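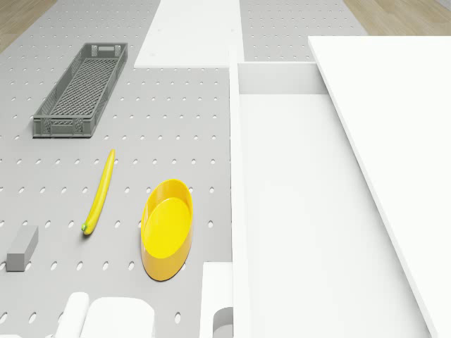
Dokano Bench Cell: Simulation Package and Demonstration Day

The Dokano Bench Cell is a tabletop manipulation cell supplied with a matching simulation package. The package contains the bench model, the cabinet model, a set of loose objects and the task scripts used at our demonstration days. Customers can trial a task in simulation before ordering hardware.

The starting layout used for the drawer task is rendered from overhead. The banana, the yellow oval bowl, the gray crate and the small gray block lie on the pegboard, and the cabinet drawer is open and empty. In this task the arm is instructed to place the banana in the drawer and close it. Variants substitute the bowl or the crate as the target.

What is supplied

Bench model with perforated gray surface
White cabinet model with sliding drawer
Object library, 88 items, with collision meshes
Task scripts for placing, sorting and drawer work
Solteline controller interface, simulation and hardware modes
Licence for one site, renewable each October

Demonstration day

Demonstrations are held at the Breritz workshop and start at 9:30 a.m. The morning session is run entirely in simulation. Visitors select a layout, set the object positions and start the task from the operator station. The controller log is displayed on a second monitor beside the rendered view, so that grasp attempts, joint limits and contact forces can be read as the run proceeds.

After lunch the same scripts are run on the physical cell with the Herrero six-axis arm. The physical bench is laid out to the coordinates saved in the morning. Differences between the two runs are reviewed at the end of the session, with particular attention to drawer friction and to thin-walled objects, where simulated and measured contact most often disagree.

Each session takes 17 visitors. Closed-toe shoes are required in the workshop. Safety glasses are provided. Visitors may bring an object of their own for scanning, provided it fits on the bench and has no transparent or mirrored surfaces.

Specifications

Simulation step rate: 4,000 steps per second
Layouts included: 2,832
Object placement: fixed, saved or randomized
Viewpoints: overhead, side and wrist
Output: joint states, contact events, colour and depth renders

Notes on use

The drawer opening is set in the layout file and can be left at any position along its travel. Object mass and surface friction are set per item. Default values suit rigid plastic and should be changed before testing soft goods.

The arm model is loaded separately from the layout. Layouts can be opened and edited without a Herrero licence, but tasks cannot be run without one.

Ordering

The simulation package may be ordered alone or with the Bench Cell. The licence fee is credited toward the hardware if both are ordered within the same licence term. To reserve a place at a demonstration, use the booking form and state which task you wish to see.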